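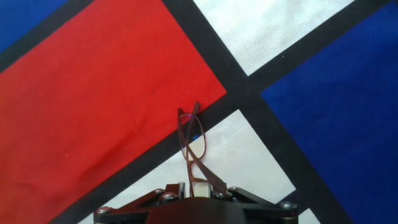
How do glasses help us to see?

Look at the people in your class, in the bus or at your breakfast table. It is likely that one of them wears glasses. Perhaps you wear them too. Glasses are such a usual thing that we forget to ask how they work. To understand them, we must first look inside the eye.

The eye and its two lenses

When you look at a tree, light from the sun falls on the tree and bounces off it in all directions. A small part of this light goes into your eye through the black hole in the middle. This hole is called the pupil.

At the front of the eye, the light passes through a clear, curved window. Its name is the cornea. The cornea bends the light, and it does most of the bending work. Behind the pupil there is a lens, which bends the light a little more. The lens is soft and it can change its shape. Small muscles make it rounder when you read a book and flatter when you look at a mountain. You don't feel this, and you don't need to think of it.

At the back of the eye there is a thin layer called the retina. It catches the light and sends messages to the brain through a nerve. The picture on the retina is upside down! The brain is used to this, and you see the tree with its leaves at the top.

When the picture is not sharp

For a sharp picture, the light from each point of the tree must come together exactly on the retina. In many eyes this does not happen.

In some people the eyeball is a bit too long. The light comes together too early, before it arrives at the retina. These people see their book well, but the board at school is blurred. We say that they are short-sighted.

In other people the eyeball is a bit too short. The light would come together only behind the retina. Things which are near are then difficult to see, and the eye must work hard. We say that these people are long-sighted.

There is also a third case with a long name, astigmatism. Here the cornea is not equally round in every direction. It is more like the side of a rugby ball than the side of a football. Lines can look blurred in one direction and clear in another.

What the glasses do

A lens in a pair of glasses bends the light before it enters the eye. If you are short-sighted, you need a lens which is thinner in the middle and thicker at the edge. It spreads the light out a little, so that it comes together later. If you are long-sighted, you need a lens which is thicker in the middle. It brings the light together sooner.

You can try this with a magnifying glass. It is also thick in the middle. Ask an adult to stand with you near a window, on the side of the room away from it, and hold the magnifying glass in front of a white sheet of paper. Move it slowly forwards and backwards. At one distance you will see a small window on the paper, and it will be upside down, the same as on your retina. Never look at the sun through a magnifying glass, and never leave one lying in the sunshine. It can start a fire.

How strong is a lens?

The strength of a lens is measured in dioptres. A lens of one dioptre brings light from far away together at a distance of one metre, or 1,000 millimetres. A lens of two dioptres does it in half a metre. A lens of 4 dioptres needs only a quarter of a metre, so it is much stronger. On the paper from the optician you will find a plus sign for long-sighted people and a minus sign for short-sighted people. 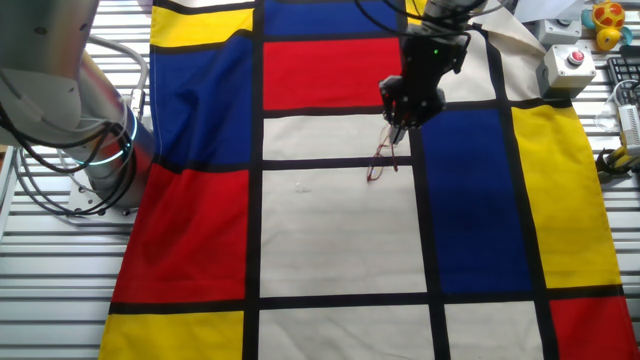
Can glasses make your eyes weaker?

Wearing the right glasses does not make the eyes weaker. Some children become more short-sighted while they grow, because the eyeball grows as well. Then they need new lenses after some time, and this would also happen without glasses.

At the optician

An eye test does not hurt. You sit in a chair and read letters on a wall or on a screen. The letters become smaller in every line. If you can't read yet, there are cards with shapes or animals. The optician puts different lenses before your eyes and asks which one is better. It is allowed to say that you don't know, or that both look the same.

How to look after glasses

Take them off with both hands, so that the arms do not bend.
Put them down with the lenses facing up.
Wash them with lukewarm water and one drop of washing-up liquid, and dry them with a soft, clean cloth. A jumper can have dust in it, and dust makes scratches.
At night, keep them in their case.

Where old glasses go

When glasses become too weak for you, they may still be right for another person. In February the schools in the town of Solberg collected old glasses in boxes by the door. They received 2,909 pairs. Each pair was cleaned and measured, and 1,251 of them were good enough to be worn again. The others had scratches or broken parts.

Words to remember

Cornea: the clear window at the front of the eye.
Pupil: the hole that lets the light in.
Retina: the layer at the back of the eye that catches the light.
Dioptre: the unit for the strength of a lens.
Optician: a person who tests eyes and fits glasses.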